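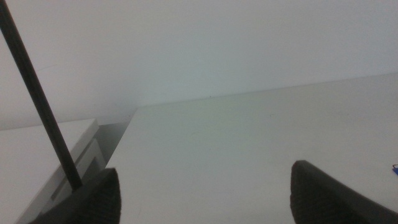
How should guitar effect pedals be stored when they are not in use?

Pedals should be stored clean, with batteries removed and all cables unplugged, in a closed container kept in a dry interior room at ordinary household temperature.

Care of Pedals, Cables and Small Sound Equipment at Home

The following guidance is issued by the Drimton Music Library to members who borrow equipment from the lending collection. It applies equally to equipment that members own.

Cleaning

Disconnect the pedal from its power supply before cleaning. Brush dust away from the knobs and footswitch with a soft, dry paintbrush, working outward from the base of each control. Wipe the housing with a cloth that has been dampened with water and wrung out well. Household sprays should not be applied directly to any pedal, as liquid can enter around the knob shafts. Adhesive left by hook-and-loop tape may be softened with a small amount of rubbing alcohol on a cotton swab. Test the alcohol first on the underside, as some painted finishes will dull.

A knob that crackles when turned can often be improved by turning it fully in both directions twenty times with the power off. If the noise remains, members with borrowed pedals should report it at the desk. Contact cleaner is not to be used on library equipment.

Batteries and power supplies

Remove the battery from any pedal that will stand unused for more than a week. On many pedals a plug left in the input jack keeps the circuit switched on, and the battery will drain even when the effect is bypassed.

Before connecting a power supply, compare the voltage and the polarity symbol printed on the supply with those printed on the pedal. Both must match. The current rating of the supply may be higher than the pedal requires, but it must not be lower. Supplies should be labeled with the name of the pedal they serve; masking tape and a permanent marker are sufficient.

Cables

Coil cables loosely, following the curve they take naturally, and fasten them with a fabric tie. Cables should not be wrapped around the hand and elbow. Patch cables of 6 inches or less may be laid flat in a shallow box. Grasp the plug when disconnecting a cable, and never the cord.

Plugs that have darkened may be rubbed with a dry cotton cloth. Steel wool must not be used, as fine metal particles may enter the jack.

Settings

Members who wish to keep a particular sound should write down the knob positions as they would appear on a clock face, for example "depth at 2, rate at 10." A strip of removable tape beside each knob also serves. Tape should be removed before a borrowed pedal is returned.

Loans and returns

Pedals in the Unine and Bekia cases are lent for 7 days. The Çınar case, shelf number 995, contains the larger pedalboards and is lent for one weekend only, with return due by noon on Monday. Each case must come back with its supply, its cables and the printed contents card.

Damage should be reported at the desk or by calling extension 2220. Members are asked not to open the housing of any borrowed item or attempt a repair.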